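Leave the plastic on

My mother kept the clear film on the cooker display for 16 years. It went yellow at the corners, then brown, then you couldn't read the clock through it at all and we told the time off the radio instead. When she moved to Cincombe the new people peeled it off, I assume, and found a perfect cooker display underneath, for a cooker that by then was fit for the tip.

I used to think this was the saddest thing about her generation. I've changed my mind. Mostly.

The peelers have had it all their own way for too long. You know the type. There are whole videos of it, somebody's thumbnail under the corner of a new fridge, that long squeaky pull. A thousand people underneath saying how satisfying. 1000 people! For a fridge! And the rest of us, the leavers-on, get treated as if we've got something wrong with us. Tight. Fussy. Frightened of our own furniture.

Well, yes. A bit frightened. Things cost money.

I paid £139 for a kettle and toaster set from Fitzsimmons last November (I know) and the film on the kettle base is still there and is staying there. My sister says it looks like I'm planning to take it back. Maybe I am. What's it to her. The base has no scratches on it. Hers, same set, same shop, looks like somebody's been skating on it.

Then there's the sofa argument, which is where I lose people. I grew up visiting houses in Sondholm where the good settee had a plastic cover all year round and you stuck to it in summer and slid off it in winter. Horrible. I'm not defending comfort here. I'm defending the thinking, which was that the settee was bought once. One settee, one go. If a child came at it with blackcurrant you were ready. These weren't houses where you "refreshed the lounge", and I notice that the people who laugh hardest at a covered settee have usually had four or five since, all on credit, all grey.

And nobody laughs when it's at work. Dust sheets, sleeves, covers on keyboards, film over anything dear with a moving part. That gets called looking after the equipment. Do it to your own armchair and it's a condition.
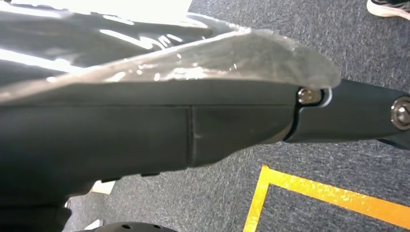 Clear film over a dark grey robot arm, glare and crinkles and all.

Same instinct, I'd say. Put a layer between the expensive thing and the world.

Now the other side, becuase there is one and I've lived in it. My aunt had a tea service, Gramance, the blue one, wrapped in tissue at the back of a cupboard. For best. Best never turned up. Not christenings, not her 70th, not the time the whole street was in after the flood. We used mugs. When the cupboard was cleared out the cups were beautiful and the only person who'd really wanted to drink from them hadn't. I think about that more than I'd like. So there's a line somewhere and I can't tell you exactly where it is, only that a cover you can still use the thing through is on the right side of it and tissue paper at the back of a cupboard is on the wrong one.

That's why I'll fight for the kettle film and not for the tea set. The kettle gets boiled. The phone with the ugly case gets rung. The settee got sat on, stickily, by everybody. Protected and used, both at once, and if it looks daft then it looks daft.

What I can't stand is the idea that a bit of film means you don't enjoy your things. I enjoy my kettle enormously. I like knowing it's new under there. I like that some rainy evening in years to come I could lift one corner and have a brand new kettle base, for nothing, just when I'm fed up and need one. The peeler gets ten seconds of that on day one and then it's gone, and they're off looking for the next box.

I did peel something last month, for the record. The remote control. Bits were coming away on there own and getting in the carpet. Underneath it was shiny and black and already had a scratch down one side, so make of that what you like. I've put cling film round it.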